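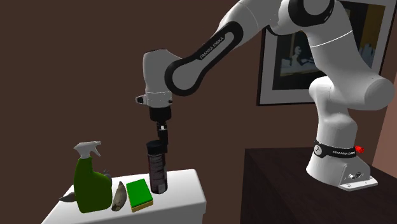 1/ What changed for us at Skivalent

I run the cleaning crew for the Didamari buildings. In March the company started planning for a robot arm to do part of the restroom work. We get the simulation renders before anything reaches a real floor, so the crew can say what's wrong with the setup.

2/ The work at hand is small stuff. A canister, a sponge and a spray bottle on top of a toilet tank. The arm has to take hold of one thing and leave the rest standing. People do this all day without thinking, and it never had a line in our job sheets. Now it does.

3/ The gripper view is the one the crew asks for most. They want to see how close the fingers get to the next item over.
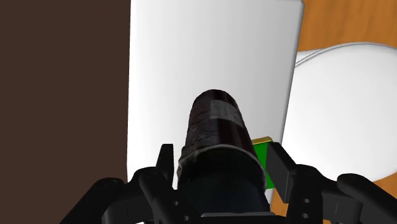

Gripper view, dark canister between the fingers, green block behind.

4/ We have 22 people on the crew. 2 of them moved to the planning side, same pay grade, day shift. They write down how supplies get set out and check the renders against that. One had been on nights a long time and is glad to be off them. The other misses the building.

5/ Hours have not been cut. I asked for that in writing and got it through the end of the year. After that I don't know, and I've told the crew I don't know.

6/ The Pledus building has 1,265 restroom visits on our log for the quarter. Most of that time goes to floors and bowls. Restocking and moving supplies is the smaller part, and it's the only part being planned for the arm.
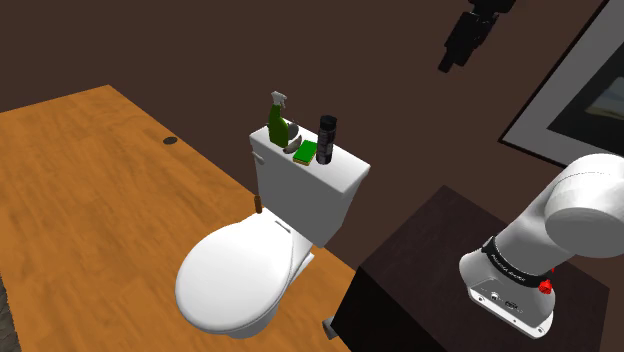 Supplies on the tank, arm base on the dark cabinet.

7/ Crew's main note so far: our real tank tops are narrower at the Alexiou site, and the older ones slope. I sent that in last week. No answer yet.

8/ Next crew meeting is open to all shifts. Bring your notes on where you keep your bottles.

Home Explore Notifications Messages Profile

Replies

Who refills the spray bottle?

Same thing at our plant. Ask about year two now.

Night shift here, please post the meeting time.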